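Bench diary, Farkdale
March 2025

Second week with the Vekance counter arm kit, on loan from Prarkitz until we decide. Reach over a crowded countertop is the open item.

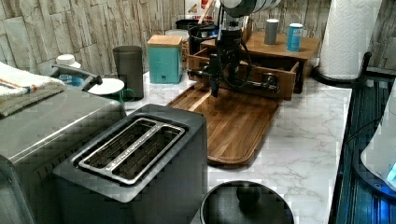
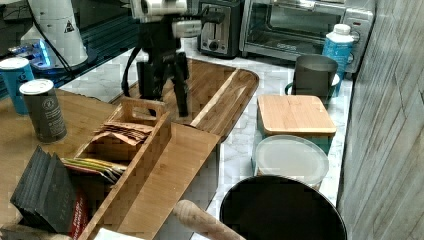
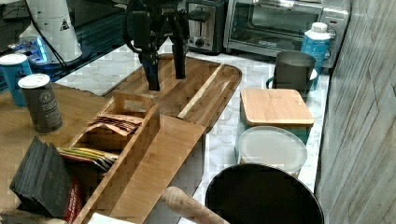

Posted by the Farkdale bench lead, kitchen automation

Gripper straight down over the board or tray in all three. I prefer that approach with this much on the counter. Side entry needs clearance we don't have near the toaster.

Setup took 20 minutes, against nearly 300 for the Trindade unit in December. The manual lists 6 mounting positions and explains 2. Cable slack is still too generous for my taste. Will ask for shorter clips.

Price sheet not in yet. Recheck zero offset before the next run.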